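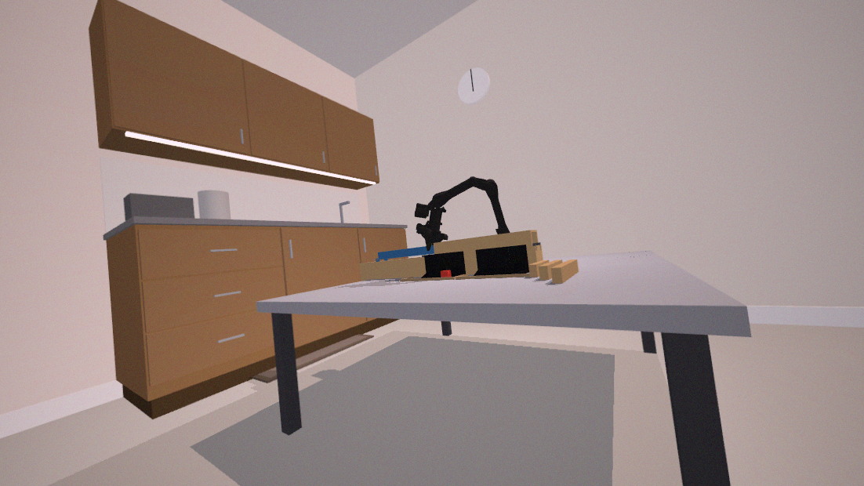
Jokico is my little pile of text files for planning a kitchen before you spend any money on it. I started it in June, when I was measuring our old kitchen for the third time and had lost the numbers again (they were on the back of an envelope, and the envelope went out with the recycling). So now everything lives in one folder, and you're welcome to it! The room in the render has a wooden upper cabinet and a wooden base cabinet along a pale pinkish wall, and that pairing is what most of the entries cover: one up top, one below, and the gap between them that everybody forgets to measure.

What's in the folder

cabinets.csv — 300 rows, one cabinet per row, with width, height, depth, door swing and a notes column. The notes are mostly me grumbling about hinges.
walls.csv — 34 paint colors I've lived with or painted on a test board. Yes, there are a lot of pinks.
layouts/ — plain text floor plans, drawn with dashes and pipes. They look awful in anything but a fixed-width font.

Where the numbers come from

I measured most of the cabinets myself with a tape. Nidia Pacheco sent me the rows marked NP, all from her place in Zavitz, and she measures in centimeters, so I converted those and kept her originals in the last column. The rows marked Babaei are from a paper catalog I picked up secondhand, and I'd trust those the least.

Known problems

Depth sometimes includes the door and sometimes doesn't. I only caught this halfway through, sorry — check the notes column before you cut anything. Two rows have no height at all. Corner cabinets are a mess and I may pull them into their own file.

Using it

Open it in any spreadsheet program. Copy it, change it, put it in your own project, I don't mind. If you fix a row, send me the corrected line and tell me what you measured with. The next version will be called Skestonetti and should have drawers in it.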